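Kudstead Parcel Bench: Second Progress Report to Flirance

Prepared by Halldóra Dalsgaard, work package lead
Reporting period ending August

Status

Work package 2 covers the intake bench for soft parcels, from the crate through the scanning pad to the belt. The bench layout is fixed and the scanning position has been in daily use since the middle of the period. Lighting and the written work instruction are still open. Spending is within the approved budget line, and no change to the end date is requested.

The previous report listed three risks: labels hidden in folds, crates filled above the rim, and uneven light over the scanning position. The first two are covered in sections 1 to 3. The third is covered in section 4 and carries over to the next period.

1. Material handled

The work plan assumed flat cartons for the first half of the year and soft goods after that. Mogens Brøndum proposed in spring that the order be reversed, and Flirance agreed in writing. Soft goods give most of the misreads, so the bench dimensions had to be settled on them. Textiles are the hardest group. A garment in thin wrapping takes the shape of whatever lies under it, and the label side bends with it. Heavier fabric holds a fold after it is released, so a parcel laid down carelessly stays bent on the pad.

The reference set now holds 500 parcels. Each has a record with outer dimensions, weight, type of wrapping and label position. The records are kept by Grímur Zoëga and can be supplied on request as a spreadsheet.

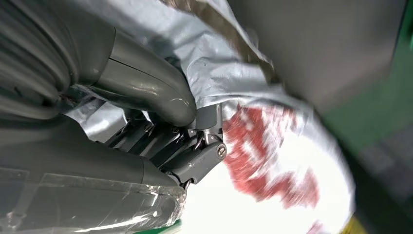

2. Wrapping and loose sheet

Section 2 of the work plan asked for a rule on when a parcel must be flattened before scanning. The rule in draft is as follows. A parcel is flattened if a fold crosses any part of the barcode, or if the label does not face fully upward when the parcel is released. In all other cases it goes straight to the pad.

Loose sheet material was added to the rule during the period. Thin white sheet lies in folds that can cover a label without adding any visible height, and in the first version of the rule it was passed as flat. The revised wording treats any loose sheet over the label side as a fold. It must be drawn aside or smoothed before the item is scanned.
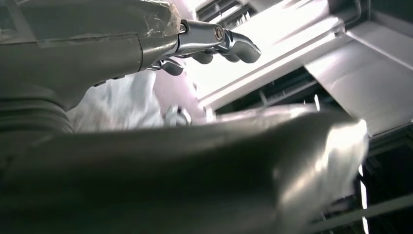
White sheet bunched in loose folds among soft textiles.

The revised wording was tried on 23 items chosen as difficult. Two people sorted them separately and agreed on all but one, a mailer with a label wrapped over a side seam. Seam labels will get their own line in the final instruction.

3. Scanning position and crate

The scanning pad lies flat on the dark green workbench, with the black scanner tower standing at its rear. The pad has tick marks and numbers along its bottom and right edges, and these are now used as the placing reference. The earlier tape marks on the bench have been dropped from the drawing. The label on the tower front, 请将面单朝上放置 (place the waybill face up), states the basic requirement and will be repeated word for word in the work instruction so that the two do not differ.

The crate stays to the left of the pad and the belt to the right. Þórarinn Frandsen reviewed the opposite arrangement and found that it lengthened the reach for large mailers without any gain at the scanner.
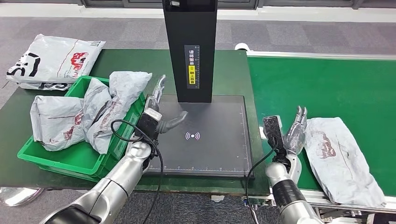 The drawing was reissued with this arrangement on a Tuesday and has not been changed since. Ingvarsson, who supply the bench frame, have confirmed that the worktop height can be kept at the current setting for the second bench. The mounting holes for the tower will be drilled before delivery, which removes one item from the installation list.

Crate fill remains a point of attention. Plastic mailers do not stack, and a small number of them is enough to reach past the rim of a ribbed crate. Three gray-white mailers were already over the edges of the green crate at the bench. A limit by count is therefore of little use. The draft instruction sets the limit by height: nothing above the rim when the crate is set down. This will mean more crate changes per shift, and the effect on throughput has not yet been measured.

4. Lighting and surfaces
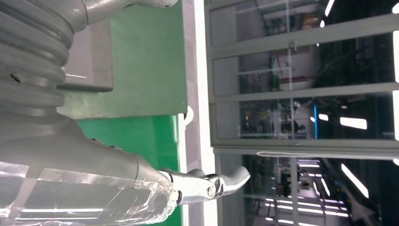
Light readings were taken by Arnar Hafstein at 6 points around the bench, in the morning and again after dark. The values at the pad itself are acceptable. The values toward the side of the work area are less even, and glossy wrapping picks up reflections there. The tall white strip to the right of the green surfaces is much brighter than anything next to it, and it will be treated as a separate light source in the calculation. The green panel beside it has a lighter, slightly faded tone compared with the deeper green below, so the two will be entered with different reflectance values — the first calculation used one value for both.

A diffuser sample has been ordered. If it does not bring the side readings into range, the fallback is to turn the pad slightly and accept a longer reach. The fallback has no cost but would require another issue of the drawing.

5. Software

The Vukex record module accepts the parcel data without manual editing. Two faults were reported during the period. The first, a lost decimal in the weight field, has been corrected. The second concerns duplicate entries when a parcel is scanned again after flattening. A correction is promised for the next release, and until then duplicates are removed by hand at the end of the day.

6. Next period

Measure throughput with the crate height limit in force.
Test the diffuser and repeat the light readings at the same points.
Complete the work instruction, including the line on seam labels.
Install the second bench once the frame arrives from Ingvarsson.

The draft work instruction will be sent to Flirance for comment before it is printed. Questions on the reference set should go to Grímur Zoëga, and questions on the drawing to Þórarinn Frandsen.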